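Section 4: Washing and Drying Knitwear

Read this section before you run the Stakum washer-dryer on a wool or hand wash program for the first time. It applies to sweaters, hats, scarves, gloves and socks. For cotton and bedding, see Section 3.

Before you start

Check the care label on every item. If the label says dry clean only, do not use any program on this machine. If the label is missing, treat the item as wool.

Close zippers and buttons. Turn sweaters inside out. Put small items in a mesh bag with a closed zipper - they can slip between the drum and the door seal if they go in without one.

Washing

1. Load the drum no more than half full. Knitwear needs room to move in the water.

2. Pour liquid wool detergent into compartment 2 of the drawer. Do not use powder. It may not dissolve fully at low temperatures.

3. Turn the dial to Wool. The display shows the program time.

4. Press Spin until the lowest setting lights up.

5. Press Start. The door locks after a few seconds and stays locked until the program ends.

6. When the lock light goes out, open the door and take the load out right away. Knitwear left in a heap in the drum will crease.

CAUTION: Do not add fabric softener and wool detergent to the same compartment. The mixture can thicken and block the siphon.

Note: To stop a program early, hold Start for 4 seconds. The machine drains before the door unlocks, so allow a little time.

Drying

Wool should be dried flat, away from direct heat. Do not use the Cotton Dry or Quick 90 programs for knitwear of any kind. Acrylic and acrylic blends may be dried on Low if the label allows it.

1. Press the water out between two towels. Do not wring.

2. Lay the item on a rack and pull it gently back into shape.

3. Turn it over once the top side feels dry.
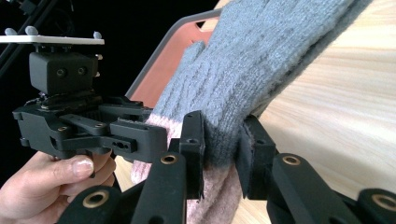 Cuffs and ribbing take longer to dry than the rest of a knit. Fold them open if they are double, and check the seams before you put anything away. Items stored damp can pick up a smell that a second wash will not always remove.

Cleaning the filter

Wool sheds more lint than cotton. Clean the filter after every knitwear load.

1. Switch the machine off and unplug it.

2. Open the flap at the lower right and set a shallow dish under it.

3. Turn the filter counterclockwise and pull it out.

4. Rinse it under the tap, then refit it and turn it until it stops.

WARNING: Never open the filter while there is hot water in the machine. Let it cool first.

If error code 200 shows after cleaning, the filter is not fully seated. Take it out and fit it again.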